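Staubwischen auf dunklem Holz: was von den Ratschlägen übrig bleibt

Ich lese Haushaltstipps seit Jahren mit wachsendem Misstrauen. Auf dunklen Möbeln sieht man jeden Fussel, jeden Fingerabdruck und jede Schliere, und genau davon lebt eine ganze Branche. Zu Hause habe ich ausprobiert, was mir am häufigsten empfohlen wurde. Das meiste davon kann man sich sparen.

Olivenöl mit Zitronensaft

Steht überall, taugt wenig. Das Öl glänzt am ersten Abend hübsch, danach klebt der Staub daran fest. Die Zitrone riecht gut, mehr kann ich ihr nicht nachsagen. Wer offenporiges oder geöltes Holz hat, nimmt ein Öl, das aushärtet, und auf lackierten Flächen hat Öl sowieso nichts verloren. Ein leicht feuchtes Baumwolltuch, danach ein trockenes. Fertig.

Figuren und Topfpflanzen auf dem Schrank

Zum Wischen kommt alles herunter. Drumherum wischen ergibt Ränder, und die sieht man auf Dunkelbraun besser als auf jeder anderen Farbe. Bei Pflanzen misstraue ich dem Untersetzer grundsätzlich. Unglasierter Ton lässt Feuchtigkeit durch, auch wenn der Verkäufer etwas anderes behauptet. Ein kleines Gestell unter dem Topf hilft tatsächlich, da kommt Luft dran.

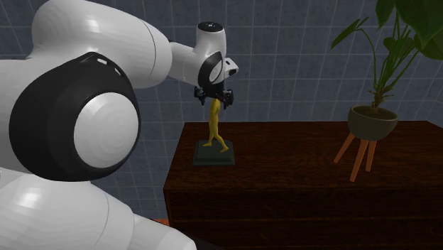
Gelbe Figur und Topfpflanze auf dunklem Holz, dahinter blaugraue Fliesen.

Filzgleiter unter schweren Figuren: ja, aber die zum Aufkleben verlieren bei mir regelmäßig den Halt. Špela Dimitrov schwört auf zugeschnittene Korkscheiben ohne Kleber. Habe ich übernommen, bisher ohne Kratzer.

Politur aus der Sprühdose

Drei Sorten stehen bei mir im Keller, alle zu zwei Dritteln voll. Viele enthalten Silikon, und wer so ein Möbel später neu lackieren will, bekommt Krater in den Lack. Auf der Dose steht »Tiefenpflege«. Was da in der Tiefe einer lackierten Platte gepflegt werden soll, konnte mir noch keiner erklären.

Schubladenknöpfe

Schwarze Knöpfe werden speckig, vor allem die oberen, weil man die ständig anfasst. Lauwarmes Wasser, ein Tropfen Spülmittel, weiche Zahnbürste für den Ansatz. Vorher abschrauben? Wird gern geraten. Bei neun Knöpfen mache ich das einmal und nie wieder. Wackelt einer, die Schraube von innen nachziehen, von Hand und mit Gefühl. Den Tipp mit dem Nagellack im Gewinde kenne ich auch — hält, bis man den Knopf irgendwann doch abnehmen möchte.

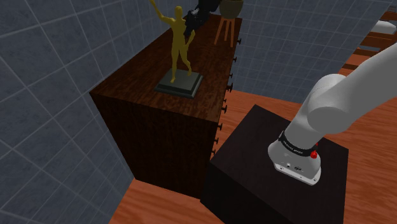

Kratzer mit der Walnuss wegreiben

Der Klassiker. Bei feinen, hellen Kratzern auf Nussbaum oder Mahagoni sieht man eine Verbesserung, solange das Nussöl frisch ist. Tiefe Kratzer bleiben, was sie waren. Vasilis Kneževič hat mir einen Wachsstift in Rotbraun mitgebracht, und der hat in 4 Minuten mehr geschafft als eine halbe Tüte Nüsse. Wachs einreiben, mit der Kante einer alten Plastikkarte abziehen, mit dem Tuch nachgehen. Lieber einen Ton zu dunkel wählen als zu hell.

Backpulver gegen Wasserflecken

Vorsicht. Backpulver scheuert, und auf Hochglanz sieht man das sofort. Weiße Ringe im Lack verschwinden manchmal von selbst, wenn die Platte ein paar Tage in Ruhe austrocknet.

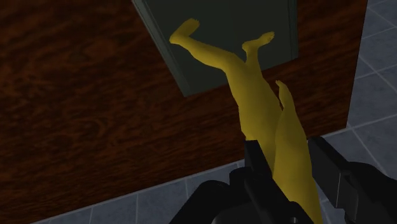 Bleibt der Ring, probiere ich es mit einem Bügeleisen auf niedrigster Stufe, ohne Dampf, mit einem gefalteten Geschirrtuch dazwischen. Immer nur kurz auflegen, nachsehen, wieder auflegen. Zuerst an einer Stelle, die hinterher sowieso unter etwas verschwindet. Dunkle Flecken sind ein anderer Fall, die sitzen im Holz, und da hilft auch kein Bügeleisen. Abschleifen oder damit leben, ich lebe damit.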